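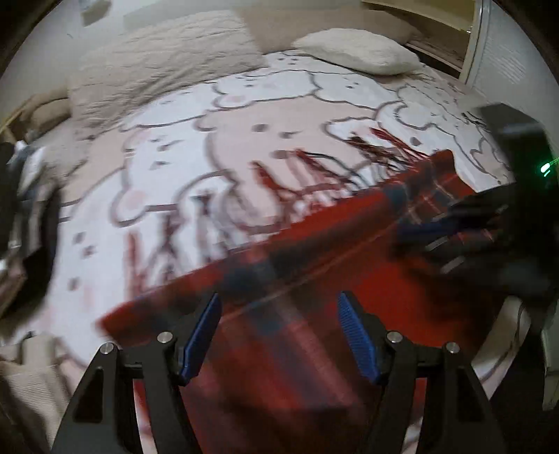 Couldn't you just leave one blanket on the bed and put the other in the closet, a guest asked me in the book last November, and yes, you could! Plenty of people do in the summer. But the back room at Stollwood gets chilly before morning, so this part of the guide goes through the way I set up the bed with both of them, and how to put them away again when you leave.

SECTION 3: BLANKETS

What you'll be working with

The white blanket with the bear faces (the kids call it the bear blanket, so I do too) goes on over the sheet. The red plaid one with the fringe goes on last, either folded at the foot or opened up all the way, depending on how cold you get. There's a spare in the Hayat chest in the hallway if you need a third layer. The chest lid is heavy, so use both hands.

Putting them on

1. Clear the bed. Pillows on the chair, books on the windowsill, everything off. I always skip this and then have to fish a sock out from under the sheet.

2. Pull the bottom sheet tight and tuck it in at the corners. The mattress is 53 inches wide and the sheets on the second shelf are the ones that fit. The ones on the top shelf belong to the other room and will drive you crazy.

3. Lay out the bear blanket with the bears facing up. Start from the head of the bed and work your way down, then walk around and even up the sides. I like a little more hanging on the window side, where the draft is.

4. Shake out the plaid blanket before it goes anywhere near the bed. Outside is best if it's dry out. It picks up lint like you wouldn't believe.

5. Hold the plaid blanket by two corners on the same edge, bring it over the bed, and let it down. If somebody is around to take the other end, it goes a lot faster, and you won't have to run back and forth straightening it.

6. Comb the fringe out flat with your fingers. Don't pull on single strands.

7. Fold the top edge of the bear blanket back over the plaid, a hand's width or so, and put the pillows back.

Note: If you're folding the plaid one at the foot instead, fold it in half the long way, then in half again, and set it down with the fringe toward the wall. I've tried it the other way and my toes end up in the tassels every single night.

CAUTION: Keep both blankets away from the space heater. The Sunder heater in the corner needs 3 feet of clear floor on every side, and it should be off before you go to sleep. A corner of blanket sliding off the bed can get closer to it than you'd think.

Folding them up when you leave

1. Take the plaid blanket off first and fold it on top of the bed, with the bear blanket still underneath.

2. Bring the two fringed ends together. Line up the stripes if you care about that sort of thing (I do, and they give you a nice straight line to follow).

3. Fold in half twice more and tuck any stray fringe inside.

4. Do the bear blanket next, the same way, bears on the outside so you can tell which one it is on the shelf.

5. Stack the two with the plaid on the bottom.

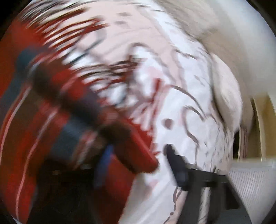 Mine always comes out lopsided, one of our regulars wrote back after I sent this page around, and is there a trick to it? Sort of. Lopsided nearly always comes from the very first fold. Open it back up, find two corners that really are on the same edge, and start over. It takes a minute, and it beats trying to rescue a fold that was crooked to begin with. If it's still a bit off, leave it! I'm going to open it up again for the next people anyway.

Washing

Please don't wash the plaid blanket here. The Pulton washer is fine for sheets and for the bear blanket on the cold cycle, but I take the plaid one home with me and do it by hand. If something gets spilled on it, dab it with cold water, hang it over the porch rail, and leave me a note.

The bear blanket goes in alone, with no towels. Set the dial to Gentle and the spin to 700. Dry it on the line or on the rack in the bathroom, turning it over once partway through.

Note: The dryer is for towels only.

If something is missing

Check the chest, then under the bed, then the other bedroom. Blankets travel around this house. If it still hasn't shown up, write it in the book under the date you arrived.

Section 4 covers the bathroom rack and the hot water.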